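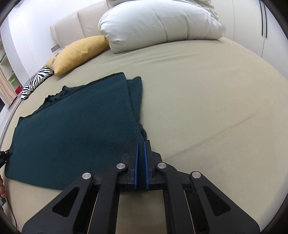
Kovholm儿童生活馆
“家里的学问”知识读物
床上的布：从铺平到叠好
发布日期：08/03/2021
适合小学中、高年级读者阅读，低年级读者可由家长陪同阅读

一、每天都要见面的布

人的一生中，有很长一段时间是在床上度过的。睡觉的时候，我们的身体下面垫着床单，身上盖着毯子或者被子，头下面放着枕头，枕头外面还套着枕套。这些用布做成的物品，合起来叫作“床上用品”，有些地方也叫“寝具”或者“床品”。

床上用品看起来很普通，里面却包含着不少知识。为什么有的床单能够牢牢地包住床垫，有的床单一翻身就跑到一边去？为什么毯子摸起来毛茸茸的，床单摸起来却很光滑？为什么一条很大的毯子，折几次以后就能放进柜子里？为什么有时候明明折得很认真，边缘还是对不齐？

本读物由Kovholm儿童生活馆编写，内容与馆内“床铺与织物”展区相配合。没有到过本馆的小读者，也可以单独阅读。文中的小实验都可以在家里完成，所用的材料都是家里常见的东西。

二、床单为什么有不同的样子

床单可以分成两大类：平床单和床笠。

平床单是一整块长方形的布，四条边都缝好了，铺开以后就是平平的一片。使用的时候，要把四周多出来的部分塞到床垫下面。平床单的优点是容易洗、容易晾、容易叠，缺点是睡觉时容易移动。如果塞得不够深，早晨起床时常常会发现床单已经皱成一团。

床笠的形状就复杂一些。“笠”字原来指斗笠，是一种用竹篾或者草编成的帽子，可以罩在头上遮雨、遮太阳。床笠罩在床垫上，就好像给床垫戴了一顶帽子。床笠的四个角是缝起来的，像浅浅的口袋，边缘装有松紧带。铺的时候，把四个角分别套在床垫的四个角上，松紧带收缩，布就被拉紧了。

松紧带是怎样工作的呢？松紧带里面有一种能够伸长又能缩回的材料，常见的有橡胶丝和氨纶丝。用手拉的时候，它变长；松开手，它又恢复到原来的长度。科学上把物体的这种性质叫作“弹性”。床笠套好以后，松紧带一直处在被拉长的状态，所以它一直在往回缩，布面也就一直受到拉力。布受到拉力的时候，表面的皱纹会变少，床看起来就平整了。

松紧带也会“疲劳”。经过多次拉伸、清洗和高温烘干，橡胶丝会慢慢变硬、变脆，弹性随之减弱。家里如果有一条床笠总是从床角滑下来，可以请大人检查一下边缘，看看松紧带是不是已经松了。

选择床笠时要看床垫的尺寸。除了长和宽，床垫的厚度也很重要。床笠侧面那一圈布叫作“围边”。围边太矮，包不住厚床垫；围边太高，薄床垫下面就会堆起很多布。

三、毯子为什么是毛茸茸的

请找一条绒毯，再找一条普通的棉布床单，闭上眼睛，用手心轻轻地摸一摸。两种布的感觉很不一样。床单比较光滑，有一点儿凉；绒毯比较柔软，好像有许多细小的毛在手心里滑过。

要弄清楚这个现象，先要知道布是怎样来的。

布的最小单位是纤维。纤维是很细很细的丝，比头发还要细。棉花的纤维长在棉籽上，羊毛的纤维长在绵羊身上，蚕丝来自蚕茧，涤纶的纤维则由工厂制造。把许多纤维并在一起，拧成长长的一条，就成了纱线。把纱线按照一定的方法组织起来，就成了布。

把纱线变成布，主要有两种方法。

第一种方法叫机织。竖着的纱线叫经纱，横着的纱线叫纬纱，经纱和纬纱一上一下地交叉，和编竹席的道理相同。多数床单都是机织布。

第二种方法叫针织。纱线弯成一个一个小圈，圈和圈互相套在一起。毛衣、袜子和许多绒毯都是针织布。针织布里的小圈可以变形，所以针织布一般比机织布更容易拉长。

绒毯在织成以后，往往还要经过一道“起绒”的工序。机器上装着许多细小的钢针，钢针从布的表面划过，把一部分纤维的头挑出来，让它们竖在布面上。这一层竖起来的短纤维就叫绒毛。有的产品还要用刀片把绒毛剪齐，使表面更加均匀。

绒毛往往有方向。用手顺着一个方向抚摸绒毯，手感特别顺滑，颜色可能会浅一些；反过来抚摸，会感到有一点儿阻力，颜色可能会深一些。颜色并没有真的改变，改变的是绒毛倒下的方向，光线照在上面以后，反射到我们眼睛里的多少也跟着改变了。小读者可以在绒毯上用手指写一个字，再用手掌把它抹掉。

小实验一：在布上找方向
材料：一条绒毯，一条毛巾，一块旧棉布。
做法：用手掌分别沿着上、下、左、右各个方向轻轻抚摸，比较每个方向的感觉。再用双手捏住布边，横着拉一拉，竖着拉一拉，最后斜着拉一拉。
观察：哪一种布有明显的绒毛方向？哪一种布容易拉长？机织的棉布沿着斜线拉的时候，会不会比横着拉更容易变形？
说明：机织布的纱线有横有竖，沿着纱线的方向拉，纱线绷紧，布不容易变长。斜着拉的时候，纱线之间的方格被拉成了菱形，布就容易变形了。

四、毯子自己会发热吗

冬天盖上毯子，过一会儿就觉得暖和。许多小朋友认为毯子会发热。下面的小实验可以帮助我们弄清这个问题。

小实验二：毯子里的温度计
材料：2支同样的室内温度计，一条毯子。
做法：把两支温度计放在同一个房间里，等它们的读数一样以后，把其中一支用毯子裹好，另一支放在旁边的桌面上。等一段时间，打开毯子，立刻读出两支温度计上的数字。
注意：请使用不含水银的温度计，并请大人在场。
观察：房间里的温度如果没有变化，两支温度计的读数会很接近。

普通的毯子没有产生热量的本领。热量来自我们自己的身体。人的身体一直在向周围散热，毯子挡在中间，让热量跑得慢一些。

毯子怎样让热量跑得慢呢？主要靠空气。绒毛和绒毛之间、纱线和纱线之间有许多小空隙，空隙里都是空气。静止的空气传热很慢，这些小空气团留在毯子里，不容易流动，身体的热量也就不容易散掉。蓬松的毯子里空气多，保暖的效果往往比较好。毯子被压得又扁又实，空气被挤了出去，保暖的效果就会变差。收纳了很久的毯子，拿出来以后要抖一抖、晾一晾，让绒毛重新竖起来，也让空气回到空隙里去。

同样的道理还可以用在盖东西上。用毯子裹住一瓶冷饮，冷饮会变热得慢一些。这一次，毯子挡住的是从外面进来的热量。

五、布的边缘有什么用

拿起一条毯子或者一条毛巾，看一看它的四周。多数布制品的边缘都经过特别处理，和中间的部分不一样。

布在裁剪以后，剪开的地方会露出纱线的头。如果不加处理，纱线会一根一根地脱落下来，布边就变得毛毛糙糙，洗过几次以后，布还会越来越小。为了防止这种情况，工人要给布“锁边”或者“包边”。

卷边，是把布的边缘向里面折一次或者折两次，再用线缝住。剪开的纱线头藏在里面，外面看不到。床单上常常可以看到卷边。

锁边，是用缝纫线沿着布的边缘绕着缝，线迹像一排整齐的小栅栏，把纱线头包住。

包边，是另外找一条窄窄的布带，对折以后夹住布的边缘，再缝起来。包边用的布带可以和毯子同色，也可以用别的颜色。

还有一种边叫“布边”或者“织边”，是织布的时候自然形成的。纬纱织到尽头以后折回来，所以那里没有剪断的纱线头，不会脱线。

边缘的缝线和中间的布不一定收缩得一样多。有时候毯子洗过以后，中间没有什么变化，边缘却变得弯弯曲曲，像海边的波浪。出现这种波浪，常见的情形有两种。一种是布在缝的时候被拉长了，缝好以后缩不回去，多出来的长度就变成了起伏；另一种是缝线和布在洗涤时缩水的程度不同。针织布比较容易拉长，所以更容易出现波浪形的边。

折叠的时候，波浪形的边很难对齐，因为边缘的实际长度比看上去要长。遇到这样的毯子，可以先用手掌把边缘向外轻轻抚平，再找两个角，以角为准来对齐。边上剩下的小起伏可以留着，用不着使劲拉扯。越拉，边缘会越长，下一次就更难对齐了。

六、折叠里的数学

毯子折叠一次，面积有多大，层数有多少？这里面藏着数学。

一条长方形的毯子平铺在床上，只有一层。沿着中间对折一次，变成两层，盖住的面积是原来的二分之一。再对折一次，变成4层，面积是原来的四分之一。如果再对折，层数又要翻一倍，面积又要减少一半。

毯子的布并没有变少。面积变小了，厚度就要变大。我们把每次折叠以后的层数写下来，会发现后一个数总是前一个数的两倍。数学上把这种变化叫作“倍增”。倍增的数开始时很小，后来会变得非常快。

小实验三：纸和布的对折
材料：一张旧报纸，一条小毛巾。
做法：把报纸对折，再对折，一直折到折不动为止，并记下每一次的层数。然后用小毛巾做同样的事情。
观察：哪一种材料先折不动？折不动的时候，外层和内层的边缘还能对齐吗？
说明：折叠的地方叫“折线”或者“折边”。外层的材料要绕过里面所有的层，所以外层走的路比较长，内层走的路比较短。层数多了以后，外层的边缘会比内层短一截，看起来就像台阶一样。毛巾比报纸厚，“台阶”出现得更早。

因此，折好的毯子边缘露出一点点里面的布，是很常见的事情。厚毯子尤其是这样。如果想让外表更整齐，可以在折叠时让将来放在外面的那一层多留出一点，给它绕弯的余地。

除了对折，还可以三等分折叠，也叫“三折”。三折的做法是把左边的一份折到中间，再把右边的一份盖上来。许多家庭收毛巾时用这个方法。三折以后，毛巾的两条长边都藏在里面，外面看到的是光滑的折边，放在架子上比较美观。

什么时候用对折，什么时候用三折，要看放东西的地方有多大。可以先量一量柜子隔板的宽度，再量一量毯子的宽度，用毯子的宽度除以隔板的宽度，就能知道要折成几份。例如，隔板宽39厘米，毯子宽100厘米。对折以后是50厘米，放不进去；三折以后是33厘米多一点，正好可以放下，旁边还留有拿取的空隙。

七、为什么在床上叠东西比较方便

叠大件的布，需要一个宽阔、干净、平坦的地方。床正好符合这些条件。铺好床单的床面比桌面大得多，又比地面干净，高度也比较合适，大人和孩子都可以站在床边操作。

床面还有一个好处：布和布之间有摩擦力。把绒毯放在光滑的桌面上，轻轻一推，整条毯子就滑走了。把绒毯放在床单上，下面的一层被床单轻轻“拉住”，上面的一层可以单独移动。这样，折上面一层的时候，下面一层不容易跟着跑。

摩擦力有时也会带来麻烦。绒毯的两层叠在一起，绒毛和绒毛互相勾住，上面一层不容易滑动。这时如果用手推，下面的布会鼓起来，形成小小的褶皱。正确的做法是把上面一层提起来，离开下面一层，移动到合适的位置再放下。

床垫是软的，这一点也要注意。用力压床垫，压的地方会下陷，旁边的布会向低处靠拢。所以在床上抚平布料的时候，手掌要轻，从中间向四周慢慢移动。身体不要趴在毯子上，膝盖也不要跪在折好的地方。

折叠之前，请先把床单铺平。如果下面的床单本身有大的皱褶，上面的毯子也很难放平。床笠的四个角要检查一遍，有滑脱的角应当重新套好。

八、叠毯子的步骤

下面介绍的叠法由Kovholm儿童生活馆在“小手学家务”课程中使用，适合长方形的毯子。身高不够的小朋友可以请一位家人站在床的另一边，共同完成。

准备：洗净双手并擦干。取下手表和容易勾住绒毛的饰物。把床上的枕头、玩具和书本移开。

第一步，抖开。
两个人各拿毯子的两个角，轻轻上下抖动，把里面的灰尘和碎屑抖落。一个人操作时，可以分段抖动。有条件的家庭可以在阳台或者院子里完成这一步，注意身体不要探出栏杆。

第二步，铺平。
把毯子平铺在床上，绒毛较好看的一面朝下。找到四个角，分别向外拉到位。用手掌从中间向四边抚平。

第三步，找中线。
捏住毯子同一侧的两个角，把它们提起来，移到另一侧的两个角上方。先不要放手。看一看上面的角和下面的角是不是对齐了。

第四步，对折。
确认以后，把角放下。用一只手按住对齐的角，另一只手沿着边缘慢慢移动，让上、下两层的边缘靠在一起。再用手掌从边缘向折边方向抚过去，把夹在里面的空气赶出来。

第五步，检查。
站在床边，弯下腰，从侧面看一看。如果中间有鼓包，说明下面一层有褶皱。把上面一层重新提起来，抚平下面一层，再放下。如果有一个小角卷起来了，用拇指和食指轻轻捏住，向外翻平。

第六步，再折。
换一个方向，重复第三步到第五步，直到毯子的宽度适合柜子的隔板。

第七步，整理外形。
双手放在毯子的两侧，手心相对，轻轻向里推，使侧面变得整齐。最后把折边朝向外面，放进柜子。

初次练习的时候，可以从毛巾、枕巾或者小盖毯开始。面积小的布容易控制，手指也容易感觉到边缘在哪里。熟练以后再练习大毯子。

九、捏、提、放：手的动作

叠一条毯子，手要完成许多不同的动作。平时我们很少注意它们，因为大脑和手已经配合得很熟练了。年纪很小的孩子则要练习很久，才能顺利地捏住一层布的边缘。

捏。拇指和食指靠近，把布夹在中间。捏布的关键是要捏到正确的层数。需要移动一层时，只能捏一层；需要一起移动时，要把所有的层都捏住。怎样知道捏住了几层呢？可以用指腹轻轻搓一搓。一层布薄而软，搓动时两根手指几乎可以感觉到对方；两层布之间会互相滑动。

提。捏住以后向上提，布的重量就落在手指上。提得太快，布会从手里滑走；提得太高，整条毯子都会被带起来。一般来说，提到刚好离开下面一层就可以了。

送。手带着布向目标移动。布是软的，不能像木板那样用手推着走。手在前面引导，布在后面跟随。因此折叠时总是先决定角和边的位置，再让中间的部分落下来。

放。到达位置以后，先让边缘接触床面或者下面的一层，再慢慢松开手指。如果在高处就松手，布会飘动，落下的位置难以控制。

抚。手掌张开，用整个手心接触布面，朝一个方向移动。来回乱擦会产生新的褶皱，绒毛也会变乱。

请闭上眼睛试一试，只用手摸，能不能找到毛巾的四个角？多数人能够做到。指尖的皮肤里有许多感受器，可以分辨粗糙和光滑、厚和薄、软和硬。缝过的边比中间厚一些，手指碰到它，就知道已经到了边缘。

十、不同的布，不同的叠法

毛巾。毛巾表面有许多小线圈，可以吸水。叠之前一定要完全干透，潮湿的毛巾叠起来以后容易有异味。擦脸的毛巾和擦脚的毛巾应当分开放置。

平床单。平床单面积很大，适合两个人一起叠。两个人面对面站立，各拿两个角，先对折，再向对方走近，把角交到一个人手里，另一个人弯腰拿起下面的折边。这样反复进行，直到叠成小块。

床笠。床笠有四个“口袋角”，叠起来比较难。可以把双手伸进同一侧的两个角里，把一个角翻过来套在另一个角上；再用同样的方法处理另外两个角，最后把所有的角套在一起。把套好的床笠放在平面上，有松紧带的弯边向里折，整理成近似长方形，然后照普通床单的方法折叠。床笠的边缘是弯的，叠好以后略有鼓起，属于正常情况。

被套。被套是一个大布袋。叠之前要先把里面的空气赶出来，将拉链或者纽扣合上，以免边缘张开。

枕套。枕套面积小，可以先沿长边对折，再折成三份。把一套床品中的床单、被套叠好后，全部放进其中一个枕套里，取用的时候就不用到处寻找。

厚毛毯。厚毛毯不宜折得太小。折得太紧，折线处的绒毛长期受压，会留下明显的印子。柜子空间足够时，应当少折一次，平放在上层，上面不要再压重物。

十一、折痕从哪里来，又到哪里去

叠好的床单放了一段时间，打开时会看到一条一条的直线，这就是折痕。为什么棉布的折痕很明显，有些绒毯却几乎没有折痕？

棉纤维的内部有许多细小的结构，它们互相吸引，使纤维保持一定的形状。布被折弯的时候，一部分结构会移动位置。水分和热量能够让这些结构更容易移动。潮湿的棉布在折叠状态下变干，结构就在新的位置上“安了家”，折痕便留了下来。熨烫床单的原理与此相同：蒸汽和热量使结构松动，熨斗把布压平，布在平整的状态下冷却、干燥，皱纹就消失了。

涤纶纤维不太吸水，弯曲以后比较容易恢复原状，所以涤纶绒毯的折痕往往较浅。绒毛也能遮住一部分折痕。但是涤纶怕高温，温度太高时，绒毛会变硬甚至熔化。清洗和熨烫以前，必须看清楚布上的标签。

熨斗温度很高，小学生不得单独使用。需要熨烫时，请由家长操作，孩子站在安全的距离以外。

十二、读懂小标签

大多数床上用品的边角处都缝着一块小小的布标签，上面有文字，也有图形。

像水盆一样的图形表示水洗。水盆里如果写着数字，表示水温不能超过这个数字。水盆里画着一只手，表示要用手洗。水盆上有一个大叉，表示不能用水洗。

三角形表示漂白。三角形上有一个大叉，表示不能使用漂白剂。

正方形表示干燥的方法。正方形里有一个圆圈，表示使用烘干机。圆圈里的圆点越多，允许的温度越高。

像熨斗一样的图形表示熨烫，里面的圆点越多，允许的温度越高。

单独的一个圆圈表示专业维护，例如送到洗衣店干洗。

标签上还会写明布的成分，例如“棉”“聚酯纤维”“羊毛”等。聚酯纤维就是我们常说的涤纶。请不要因为标签碰到皮肤发痒就自己把它剪掉，可以请家长决定如何处理，并把上面的内容记录下来。

十三、静电是怎么回事

在干燥的季节，掀开毯子时有时会听到细小的“噼啪”声，手指也会感到轻轻一刺。这是静电造成的。

两种不同的物体互相接触、摩擦，再分开，就可能有一部分电荷从一个物体转移到另一个物体上。空气干燥时，电荷不容易散掉，积累到一定程度，就会在很短的时间里放出来，于是产生了声音和刺痛感。在黑暗中，有时还能看到微弱的小火花。

化学纤维的毯子比较容易产生静电，棉布含有一定的水分，产生的静电通常少一些。减少静电的办法有：适当提高室内的湿度；折叠时动作放慢，减少摩擦；选用棉质的床单和睡衣。

静电还会吸引灰尘和头发。如果绒毯表面粘着许多细小的绒絮，可以用微微潮湿的手掌朝一个方向抹过去，绒絮会聚集在一起，方便取下。

十四、清洁与收纳

人在睡觉时会出汗，皮肤表面也会不断脱落细小的皮屑。这些东西落在床单和毯子上，为一种叫尘螨的微小动物提供了食物。尘螨非常小，眼睛很难看到。它的排泄物会使一部分人打喷嚏、流鼻涕或者皮肤发痒。

保持床铺清洁，可以从下面几件事做起。

起床以后，先把被子或者毯子翻开，让潮气散出来，过一会儿再叠。刚刚起床时，被窝里还留着体温和水分，马上叠紧不利于水分散发。

床单和枕套直接接触皮肤，应当经常更换和清洗。毯子如果不直接接触皮肤，清洗的次数可以少一些，但也要定期晾晒。

不在床上吃东西。饼干屑落进绒毛里很难清理，还可能引来小虫。

从外面回来，先换衣服再坐到床上。

换季收纳时，毯子必须洗净、晾干。每年5月前后，许多地方的天气转暖，厚毛毯可以收进柜子。收纳以前，请选择晴朗干燥的日子晾晒，待毯子完全凉下来再折叠。收纳袋以透气的布袋为好。塑料袋虽然能够防尘，但是如果毯子没有干透，潮气闷在里面，容易发霉。

羊毛制品还要防虫。有些小蛾子的幼虫以动物纤维为食，会在羊毛毯上留下小洞。防虫用品应当由大人放置，小朋友不要用手拿，更不能放进嘴里。

抽真空的压缩袋可以节省空间，但长时间压缩会使绒毛倒伏。较为蓬松的毯子不建议长期放在压缩袋中。

十五、Virach小区的“叠毯子日”

为了让学到的知识得到练习，Kovholm儿童生活馆与Virach小区、Merer小学共同开展过家庭折叠活动。活动不计时间，不排名次。参加活动的家庭只需要选一条家里的毯子，按照上面的步骤叠好，再写下遇到的困难。

从交回的记录来看，孩子们提得最多的问题是“角对齐了，中间却鼓起来”。出现这种现象，多半是因为下面一层没有铺平，或者上面一层在移动时被拉长了。还有不少孩子写到“捏的时候多捏了一层”。对于绒毯来说，这确实不容易发现，因为上下两层的颜色和手感完全一样。讲解员的建议是，先用手指把上层的边缘向里推开一点，使下层露出来，看清楚以后再捏。

也有孩子写道，毯子太重，提到一半就掉了。遇到这种情况，可以改变折叠的顺序，先折短的方向，或者把手向中间移一移，让捏住的地方离得近一些。请家人帮忙也是很好的办法。

十六、常见疑问

毯子一定要叠吗？
毯子可以叠起来，也可以平铺在床上，还可以搭在床尾。在经常使用的季节，平铺有利于透气。长期不用时，叠好收纳可以防尘，也便于寻找。

叠歪了要不要重新来？
歪得不多时，不影响使用和存放。如果歪斜部分超出了隔板，或者里面有很大的鼓包，就应当打开重叠。重叠的时候，只需要退回到出现问题的那一步。

正面和反面怎样分？
有花纹的一面、绒毛较长的一面一般是正面。看标签缝线和卷边的方向也能帮助判断，卷边折进去的那一侧通常是反面。有些毯子两面相同，可以不分正反。

颜色深的毯子会掉色吗？
有些深色的毯子在最初清洗时会有少量浮色。新毯子第一次清洗时，应当与浅色床单分开。洗过以后，可以请家长用白布在不显眼的地方擦一擦，看白布上有没有颜色。

绒毯可以当地垫用吗？
不可以。绒毯铺在光滑的地面上容易滑动，踩上去可能会摔倒。

十七、安全提示

毯子和床单不得用来遮住电灯、取暖器或者正在充电的设备，以免引起火灾。

不要把毯子蒙在自己或者别人的头上，更不能蒙在婴儿的脸上。婴儿床里不应当放置松散的毯子。

叠大毯子时，注意脚下不要踩到垂下来的部分。

不要站在床边倒退着走。两个人合作时，移动前应当先告诉对方。

不要爬进装床品的柜子或者箱子里玩耍。

十八、词语小辞典

床笠：四角缝合、边缘带有松紧带的床单，可以套在床垫上。

弹性：物体受力后改变形状，去掉外力后又能恢复原状的性质。

纤维：构成纱线的细丝，有天然的，也有人工制造的。

经纱和纬纱：机织布中竖向和横向的纱线。

起绒：把纤维的头从布面挑出来，形成绒毛的工序。

包边：用布带包住布的边缘并缝合的做法。

折边：布料折叠以后弯过来的地方。

摩擦力：两个互相接触的物体要发生或者已经发生相对滑动时，在接触面上产生的阻碍滑动的力。

静电：积累在物体表面、没有持续流动的电荷。

十九、给家长和教师的说明

本读物可以用于家庭阅读，也可以作为劳动教育和科学教育的补充材料。建议每次选择一至两个部分，与实际操作结合进行，不必一次读完。

低年级儿童的手指力量和双手配合能力还在发展，不宜对边缘是否整齐提出过高要求。成人可以先完成铺平和第一次对折，把后面的步骤交给儿童。示范时应当放慢速度，一次只说明一个动作。儿童操作的过程中，成人不要急于代劳。

有过敏性鼻炎或者哮喘的儿童，请避免参加抖毯子和拍打毯子的环节，可以从铺平一步开始。

教师在课堂上使用时，可以用课桌拼成较大的平面，铺上一层棉布代替床面。每组准备一条小盖毯即可。课后请检查织物是否干净、干燥，再统一存放。

“床铺与织物”展区位于本馆Ho楼。展区内备有机织布、针织布和起绒布的放大模型，以及可供触摸的布料样品。触摸样品以前请洗手，样品请勿带离展区。

Kovholm儿童生活馆 教育与出版部 编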